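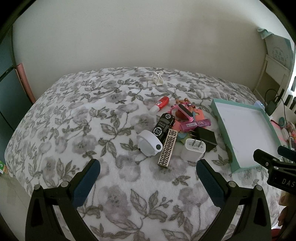

## Teaching by hand: a spring of tidying up

Those of you who came to the April open evening will remember Maksym Prokopenko standing at the front with a gripper in each hand, trying to fold a tea towel while answering questions about batteries. He didn't manage either very well, and he would want me to say so. But it was the start of something that has kept a good many of us busy since, and as several members have stopped me to ask how it's going, I promised him a proper write-up in this issue.

The plan was simple enough. We wanted to teach the arm in the Ollville workshop to clear a muddle of small household things, the sort that gathers on any flat surface in any house, and put each one away in a box. We had tried driving the arm from the desk with the two joysticks, and those of you who took a turn will know how that went. You'd be lining up on a pencil sharpener, lean in a little, and away it would go under the bench. Everyone got better with practice, but it was slow work and hard on the neck, and after an afternoon of it we'd have only a handful of goes worth keeping. It was also always the same bench, with the same lamp over it, and the arm learned that bench beautifully and was quite lost anywhere else.

So this spring we went over to hand-held grippers. You hold the thing much as you'd hold a pair of barbecue tongs, squeeze to close the jaws, and the camera on top watches what the jaws are doing. No arm needed at all until much later on, and you can do it at home, on whatever you've got. We have 4 of them now, named (by a vote I did not win) after places and people that meant something to the namer, so if you hear somebody at the workshop asking who's got Drava, that is all it is. Ivanyshyn is the stiff one and wants a firm squeeze.

Beds have proved a very good place to work, rather to my surprise. I had expected everybody to use the kitchen table. But a bedspread gives a little when you press on it, so you can come down a touch too low without jarring your wrist, and things don't skitter off when you nudge them. A patterned one is better still for our purposes, because the arm will have to pick things out from all sorts of backgrounds and grey and olive leaves are a fair test of anybody's eyes!

What you put in the pile matters more than where you put it. A good pile is properly mixed: something that rolls, like a glue stick, something slim and flat, something floppy that curls up on itself, like a fitness band. Plug-in adapters are wonderful. They are blocky and easy to get hold of if you come at the body, and a perfect nuisance if you come at the prongs, and Maksym would like as many examples of both as you can bear to give him. Do let things lie on top of one another as well. It's tempting to set them out neatly like a jumble sale, but real clutter overlaps, and lifting the top thing without dragging the rest along is most of the skill.

We have had 59 recordings in from members' homes, which is far more than I dared hope for when we started, and Maksym has sat through every one of them. He asked me to pass on a few remarks, which I give here in something like his own order:

- Go slower than feels natural on the way down, and then squeeze in one go. A lot of us dither at the last moment, opening and closing a few times, and the arm picks up the dithering along with everything else.
- If you miss, carry on and try again in the same recording. Please don't stop and start afresh. He likes seeing how a person recovers, and there were 11 recordings where the second try was the most useful part.
- Keep your other hand out of it. He knows it's hard. He says he can tell exactly who plays the piano.
- Set your box or lid down before you begin and leave it there until you've finished.
- Stir the pile between goes and turn a few things over.

On that last point, I'm afraid I was the worst offender. I did a whole evening with my pile in the same arrangement and was very pleased with how quick I'd become, and of course I had simply learned where everything was. Maksym was kind about it. He kept two of them.

The recordings go through a little program called Bruvico, which he wrote over the winter and which lines up the movement of your hand with the opening of the jaws. It can get muddled if you wave the gripper about before you start, so hold it still over the pile for a moment first and then go. Some of the early ones had to be trimmed by hand, and I know he was up late doing it, so a steady start is a real kindness.

As for the arm itself, it had its first try with the new lessons a fortnight ago. It took a glue stick off the bench and put it in the box as nicely as you please, then did the same with a tape measure. It was less sure of itself with chargers, and it has taken a dislike to anything black on a dark cloth. Maksym would like more of those, so if you have a dark bedspread or a navy blanket put away somewhere, do please get it out.

The next session is on Sat 20 June at the workshop, from two o'clock, and there will be room for everybody who wants to borrow a gripper. Each loan is for a week. You'll be shown how to charge it and how to wipe the pads, which pick up fluff from bedding quite quickly, and each loan comes with a memory card that holds 30 goes. Bring a bag of odds and ends from home to practise on, nothing precious and nothing sharp. Tea and the good biscuits as usual, and if you still have the short cable from Drava's case, please bring it with you.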